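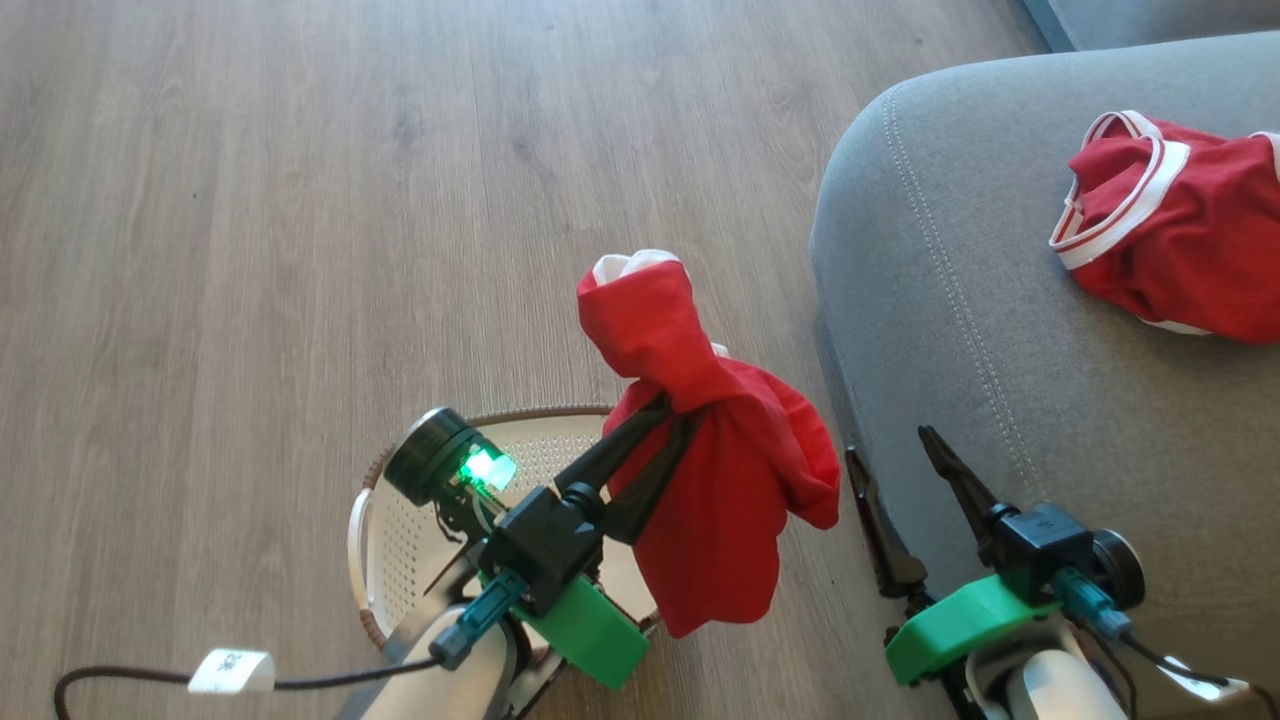
Skakurbridge amplía su programa de enseñanza por demostración para robots domésticos de dos brazos

La empresa abrirá en agosto nuevos puestos de teleoperación y pondrá a disposición de grupos de investigación un conjunto de 793 demostraciones de recogida de ropa

MELLHOLM - Skakurbridge, empresa dedicada al desarrollo de software para robots de servicio, ha anunciado la ampliación de Baysal, su programa de enseñanza por demostración. El programa permite que una persona sin formación en programación muestre una tarea doméstica a un robot de dos brazos, bien manejándolo a distancia, bien guiando los brazos con las manos. Las grabaciones se utilizan después para entrenar el modelo que controla el robot.

La primera tarea de la nueva fase es la recogida de ropa: tomar prendas repartidas por una sala de estar y dejarlas en un cesto. El trabajo se realiza en una vivienda de Mellholm alquilada por la empresa, con muebles corrientes y sin marcas en el suelo ni en las paredes. Los operadores trabajan con prendas pequeñas y medianas, entre ellas pantalones cortos, camisetas, calcetines y paños de cocina.

"La ropa es difícil porque nunca se presenta dos veces igual", explica Dilek Güler, responsable de recogida de datos de Skakurbridge. "Una taza tiene un asa y el robot puede aprender a buscarla. Un pantalón arrugado sobre un asiento tiene muchas zonas de agarre válidas y unas cuantas malas. Preferimos que una persona decida cómo tomarlo y que el sistema aprenda de esa decisión, repetida muchas veces y por gente distinta."

Dos formas de mostrar una tarea

En la modalidad de teleoperación, el operador se sienta ante un puesto con dos brazos de mando que reproducen a escala los del robot. Cada movimiento se traslada al brazo correspondiente, y un gatillo abre y cierra la pinza. El operador ve la tarea a través de una cámara situada en la cabeza del robot y de otras dos colocadas en las muñecas. No tiene visión directa de la sala, una condición que la empresa mantiene en todas las sesiones para que la persona disponga de la misma información que tendrá después el modelo.

En la modalidad manual, el operador se coloca junto al robot, libera los frenos y lleva los brazos hasta la posición deseada. Este método es más lento y se reserva para los movimientos de aproximación en espacios estrechos, como el hueco entre un sofá y una pared, y para corregir errores que se repiten en las pruebas.

Cada demostración comienza con las prendas en una disposición nueva y termina cuando todas están dentro del cesto y las dos pinzas han vuelto a la posición de reposo. Si una prenda cae al suelo durante el traslado, el operador no detiene la grabación: la recoge y continúa. Skakurbridge conserva estos episodios y los etiqueta aparte, ya que en la primera fase del programa los modelos entrenados solo con ejecuciones limpias no sabían qué hacer después de una caída.

También se registra qué brazo toma cada prenda. Al principio, los operadores tendían a usar casi siempre el brazo derecho, con el resultado de que el robot cruzaba los brazos sin necesidad. Las instrucciones actuales piden emplear el brazo más próximo a la prenda y mantener el otro abierto y apartado de la trayectoria. Cuando una prenda se engancha en el borde del cesto, el segundo brazo puede ayudar a soltarla.

Cambios en los puestos

La ampliación incluye varias modificaciones en el equipo. Las pinzas llevan ahora dedos largos y estrechos, pensados para pellizcar tela sin arrastrar la tapicería que queda debajo. Los soportes de las pinzas se fabrican por impresión 3D en el propio taller de la empresa, y los cables de los brazos van etiquetados para abreviar las sustituciones entre turnos.

El software de los puestos también cambia. A partir de agosto, el operador podrá marcar con un pedal el momento en que considera que el agarre es firme. Hasta ahora esa anotación se hacía después, revisando el vídeo, y era la parte del proceso que más retrasos acumulaba. El pedal no modifica el movimiento del robot y su uso será opcional durante las primeras semanas.

Los nuevos puestos funcionarán en dos turnos, de mañana y de tarde. Las sesiones tendrán una duración máxima de dos horas, con pausas fijadas por el sistema, y cada operador podrá realizar hasta 200 demostraciones al mes. La empresa ha establecido este límite para evitar que el conjunto de datos quede dominado por los hábitos de unas pocas personas.

Costico se incorpora al programa

La firma Costico, especializada en la formación de personal técnico, se encargará de preparar a los nuevos operadores. El curso consta de una parte práctica con objetos rígidos, otra con tela y una última de revisión de grabaciones propias. No se exigen conocimientos previos de robótica. Entre los operadores de la primera fase había antiguos trabajadores de lavandería, una modista y varios estudiantes.

"Los que venían de la lavandería hacían algo que no habíamos pedido", señala Güler. "Levantaban un poco la prenda antes de trasladarla, para ver si arrastraba otra. Lo incorporamos al protocolo al cabo de unos días. A los demás les costó acostumbrarse, sobre todo porque con el mando a distancia no se nota el peso, solo se ve cómo cuelga la tela."

La formación incluye además un módulo de seguridad. Durante la teleoperación no puede haber nadie dentro del radio de alcance de los brazos, y una segunda persona con acceso a la parada de emergencia supervisa la sala. En la modalidad manual, la velocidad y la fuerza de los motores quedan limitadas mientras los frenos están liberados.

Acceso a los datos

Skakurbridge facilitará el primer conjunto de Baysal, formado por 793 demostraciones, a universidades y centros de investigación que lo soliciten. Cada episodio contiene el vídeo de las tres cámaras, la posición de las articulaciones, el estado de las pinzas y las anotaciones de agarre y caída. El conjunto se distribuirá con una licencia que permite el uso no comercial y exige citar la procedencia.

Los episodios con caídas no se han retirado. Tampoco se han eliminado aquellos en los que el operador tardó más de lo previsto o cambió de prenda a mitad del movimiento, aunque pueden filtrarse mediante las etiquetas incluidas en cada archivo. Las grabaciones no contienen sonido.

Una segunda entrega, con 800 demostraciones adicionales, se dedicará a vaciar el cesto y separar las prendas por color. Para esta tarea se usarán cestos de distintas formas y alturas, con borde rígido y con borde blando. La fecha se comunicará cuando finalice la revisión de las anotaciones.

Los grupos interesados en obtener los datos pueden dirigirse por escrito a Skakurbridge, indicando el nombre del centro, la persona responsable y el uso previsto. Las solicitudes para trabajar como operador en Mellholm se tramitarán a través de Costico.

Acerca de Skakurbridge

Skakurbridge desarrolla software de control y herramientas de recogida de datos para robots de servicio. Tiene su taller y sus puestos de teleoperación en Mellholm. Baysal es su programa de enseñanza por demostración para tareas domésticas.

Contacto de prensa: Dilek Güler, Skakurbridge, Mellholm | © Skakurbridge. Todos los derechos reservados | Volver arriba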